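Stelix desk and side cabinet
Set-up guide, part 2: placing, levelling, cables

Read part 1 first if the legs aren't on yet. Two people for the lifting. Allow 15 minutes, more if the floor is uneven.

2.1 Before you start

Clear the floor where the desk is going. Sweep it. Grit under a foot will scratch wood and you won't see it til you move the desk again.

Have ready: the 5 mm key from the bag, a spirit level, a soft cloth, cable clips (12 in the bag, you'll have a few over).

2.2 Standing the desk up

1. Desk is upside down on its blanket from part 1. One person each end, hands on the frame. Not on the top.
2. Tip it on to its long edge. Stop. Check grip.
3. Lower until both feet are flat.
4. Walk it into place, lifting. No dragging.

CAUTION: keep toes and fingers clear of the feet when lowering. The frame is heavier than it looks.

Leave a hand's width behind the desk if there is a socket there. Plugs need room, and so does the cable loop (see 2.5).

2.3 Levelling

1. Level on the desk top, lengthways, then front to back.
2. Turn the screw under the low foot with the 5 mm key. Clockwise raises.
3. Quarter turns only. Check after each.
4. Press down on each corner in turn. Any rock, go back to 1.

Note: on patterned or planked floors one foot can end up over a joint. Shift the desk a little sideways before you start winding screws.

2.4 Putting the cabinet next to it

Cabinet goes alongside, wheels on the floor, shelves empty for now. Leave a gap between it and the desk so the two don't knock when the cabinet rolls. Bin can go at the front where you can reach it from the chair.

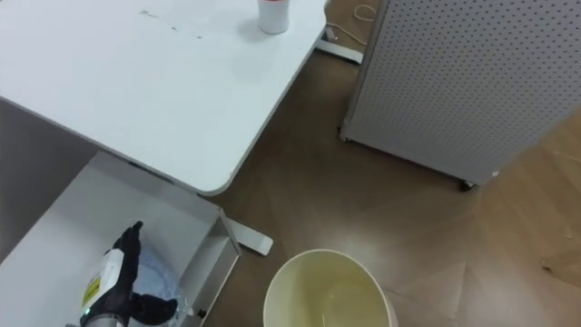

CABLES, FLOOR AND CLEANING

2.5 Cables

1. Run the mains cable down the back leg, clip every 22 cm.
2. Leave one loose loop on the floor by the back foot. Height-adjustable model needs the slack, fixed model doesn't but leave it anyway.
3. Keep the loop away from the cabinet wheels. A wheel parked on a cable will damage it in time.
4. Plug in last.

CAUTION: never stand a desk foot on a cable. Lift and free it, don't pull.

2.6 Cabinet panel

Hooks go in from the top, then push down til they click. 16 hooks supplied. Heavy things low down, or the cabinet gets tippy when rolled. Load it after it's in position.

2.7 Cleaning the top

Grey scuffs: damp cloth, drop of washing-up liquid, wipe dry. Stubborn ones, a white eraser. No scouring cream, it dulls the surface and theres no getting it back. Mop up tea and coffee rings the same day.

Missing parts: write to Kaisu Vainio at the Stelix parts desk, with the number from the sticker under the top.

Part 3: drawers and lock.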